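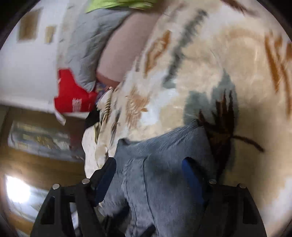

One comment on the previous handout objects that mass per unit area should be enough to rank blankets by warmth, on the grounds that more fiber in the same area must hold back more heat, and asks why the course bothers with thickness at all.

September
Textile Materials course staff, Brarum Hall
Filed under: Course Handouts / Fabric Structure and Comfort

The objection confuses the fiber with the structure it makes. Fiber conducts heat better than still air does. Its job in a blanket is to divide the air into spaces too small for convection and to keep those spaces open under load. Mass per unit area records how much fiber was bought. It says nothing on how the fiber is arranged.

Take a polyester pile blanket of 400 grams per square meter with a thickness of 9 millimeters under the standard pressure foot. Dividing mass by thickness gives a bulk density of 44 kilograms per cubic meter. Compared with the density of solid polyester, this means about 3 percent of the volume is fiber. The rest is air. Press the same blanket to half its thickness and the mass per unit area has not changed, but the thermal resistance has fallen by nearly half.

Basic relation

R = t / k

R is thermal resistance, t is thickness, and k is the effective conductivity of the fabric and the air inside it. In the range used for household bedding, k varies much less than t. For most comparisons, then, thickness under a stated pressure is the better single predictor. The words "under a stated pressure" matter. A thickness reported without the pressure can't be compared with anything.

Heat paths

Conduction through still air is the largest term in a dry pile fabric. Conduction along the fibers is smaller, and it depends on direction: fibers standing upright carry more heat through the fabric than fibers lying flat. Radiation becomes important at low bulk density, where there is too little fiber to absorb and scatter it. Convection inside the pile is usually ignored indoors. It can't be ignored when air is moving across an open pile face.

The radiation term explains why very light, very thick fabrics disappoint in testing. As bulk density drops, the effective conductivity rises again. A plot of k against bulk density therefore has a minimum, and its position shifts with fiber diameter. Finer fiber gives more surface for the same mass and moves the minimum toward lower density.

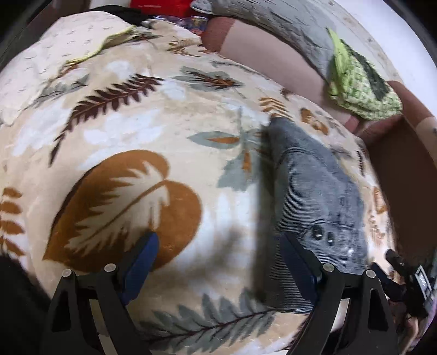

Pile recovery is the next variable. A fabric measured new and a fabric measured after a season of use are different materials for the purposes of this course. Repeated compression bends the pile near its root, and part of that bend is permanent. Laundering adds tangling at the tips, which traps some air but lowers the total height. Overheating in a dryer sets the bent shape, and brushing afterward restores the look of the face more than it restores the thickness.

Recovery is reported as the thickness after loading and rest divided by the original thickness. State the load, the loading time and the rest time. The Pistow data sheets used in the lab leave out the rest time, so their recovery values should be used only for ranking within the same sheet.

Backing and layering

The ground fabric contributes little resistance by itself. It controls air permeability, and through that it controls how much of the pile's resistance survives in a draft. A knitted ground stretches and opens. A woven ground is more stable but drapes less, leaving larger gaps around a sleeper, and heat lost through those gaps doesn't appear in any flat-plate result.

Resistances in series add, provided the layers aren't compressed by each other. A heavy cover placed over a lofty pile reduces t in the layer below, and the sum of the separately measured values will then be too high. Measure the full stack when the cover is heavy.

Lab notes

Condition all specimens overnight. Cut 3 per fabric, avoiding the selvage, and mark the pile direction on the back. Read thickness before the hot plate run. Record the face placed toward the plate. Sample 1245 sheds, so clean the plate after it.

Reports are due Thursday. Give R with its units and the pressure used for t. Results without the pressure will be returned unmarked.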